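Clonura Bench Notes
@clonurabench
Aug 11, 2023

1/ Thread on bench rules for two-arm cells. We rewrote ours this month after reading back through 3,791 logged episodes from the Hostcombe cells. 291 were rejected. The motion was fine in most of those. The setup was out of spec or the notes didn't match it.

2/ Scope: small tabletop arms, position controlled, one operator, arms close enough to reach each other. If you run anything heavier, you need a proper risk assessment and a guarded cell. A thread won't cover it.

3/ Rule one. Define the shared zone on paper before you define the task. The shared zone is every point both grippers can reach, including the wrist motor housings and any cable wrapped on them. People measure to the fingertip and forget the housing.

4/ Rule two. Only one arm moves in the shared zone unless the task sheet says otherwise. The other arm holds position. "Holds" means commanded to hold at a logged pose, with torque on. An arm that has been switched off is a different state and gets its own code.

5/ Rule three. Minimum gap between grippers goes on the task sheet as a number with a unit. "Close" is not a value. If the task needs contact or a handover, write that down and lower the speed limit for that segment.

6/ Rule four covers cables, and it is the longest one on our sheet. Arm cables need slack at full extension, checked joint by joint. Object cables are part of the object. A power cord lying on the floor of the cell can be dragged, pinched or looped over a finger, so it gets listed along with the item it belongs to.
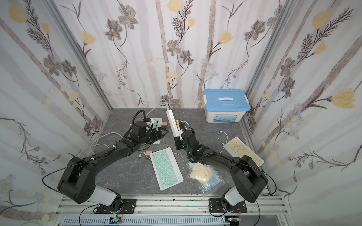

7/ Rule five. List every item on the floor. A layout like this one needs separate lines for the mint-key keyboard and the cream-key keyboard. "Keyboards, 2" gets sent back. The power strip is listed as upright, because upright and flat are different grasps. The clear bag with the gloves in it is one line, bag first, contents second.

8/ Same rule, storage items. The white box with the blue lid is in the back right corner, so it goes on the list even if no step in the task touches it. Anything inside the walls counts. Lid state goes in the next column.

9/ Rule six. Name things by what you can see. If you aren't sure a small block is a power adapter, write "small block, pinkish" and move on. A wrong name spreads through the labels and costs more to fix than a vague one.

10/ Rule seven. Wall covering is a logged variable. Patterned paper is allowed. Changing it partway through a batch is not. Mussa changed theirs at episode 743 of a batch and had to split the set in two. Record the pattern code for each wall, left, back and right.

11/ Rule eight. Mounting. Check both base plates against the rail at the start of each shift and after any collision stop. We use paint marks on the bolts. If a mark has moved, stop, re-torque, recalibrate, and start a new batch number. Don't continue the old one.

12/ Rule nine. Exposed boards stay outside the reach of both arms, with strain relief on the wires. Software limits do not count as a barrier for this purpose. Set the limit and also check the distance with the arm under manual control.

13/ Rule ten. Hands out before torque on. The operator says it out loud, even when working alone. Reaching in to fix a tipped object is a stop, and a stop gets logged with a reason.

14/ Rule 11 was added last. Any rule above can be waived for one batch, in writing, before the batch starts. A waiver written afterward is an incident report and gets filed as one.

15/ Two questions we've had already. Does the Jondov template still work? Yes, but it has no column for object cables, so add one. Do we require a light level reading? Not yet. We log lamp settings and leave it there for now.

16/ The sheet fits on two pages. Revision B fixes the units in the gap field, which were missing in A. If you printed A, throw it out.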